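Search this site Enter keyword Go

Learning a language after sixty: a talk with the evening teacher in Verkholm

June, by the editor of the Tralell newsletter
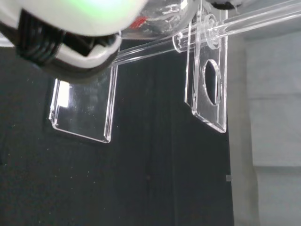 Too old is what they all say in the first week, and the teacher has stopped arguing with it. She lets them say it, she told me, and then she asks them to open the book.

We met at seven in the evening, before her class came in. She has given lessons to older beginners in Verkholm for many years, first in a school and now in two rooms over the Oosthuizen bakery. The stairs smell of bread. She offered me tea and asked me to speak slowly, which I always do in English, so we understood each other well.

I wanted to know how she starts with a person of 68 who has never learned a foreign language.

"With the name of the street where they live," she said. "They know it already and they are not afraid of it. Then we say who lives there, what is the weather there, where is the shop. By the end of the evening they have spoken for longer than they think."

She doesn't give lists of words in the first month. After this she gives one short list each week, and the learners must add three words of their own. One man brought only the names of fishing tools. She let him go on with it until he had enough to explain to the group how to repair a net, and it was, she remembers, the first time he spoke without looking at his paper.

I asked about memory, because my own is not what it was. She was quiet for a moment.

"The memory is slower, yes. I will not tell you a different thing. A young student hears a word and has it the next day. My students must meet it again and again, in the shop, in a song, on a letter. But when they have it, they use it with more care. They have already had a long life in one language and they want to say exactly what they mean."

Her goal for the first year is 200 words that a learner can use without stopping. There is a course book from Tutolby which promises 2,000, and she uses the book because the dialogues are good, but she has put a paper sticker over the number. People were comparing themselves with it and becoming sad.

What is the most difficult part, if it isn't the words? She answered quickly. It is the telephone. On the telephone there is no face and no hands, and even her best learners become children again. For this reason they practise it in the two rooms, with the door closed between them. One person orders a cake, the other must write down the order. The mistakes are kept and read aloud at the end, with a lot of laughing, also from those who made them.

I told her that in my first winter abroad I asked a dentist for a "quiet tooth". She wrote it in her notebook.

Some learners stop, of course. A wife becomes ill, or the evenings are too dark for driving. She writes them a postcard in the new language with very easy sentences. A few write back, and one former learner has done so every month since he moved away. She corrects nothing on these cards.

"He makes the same mistake with the verb each time," she said. "I would miss it now."

By then the first learners were on the stairs. A woman in a green coat greeted me in careful English and asked if I was the new student. I said that I was only visiting. She told me there was still a free chair by the window, and that the radiator there was the good one.

Contact the newsletter | © Tralell | Back to top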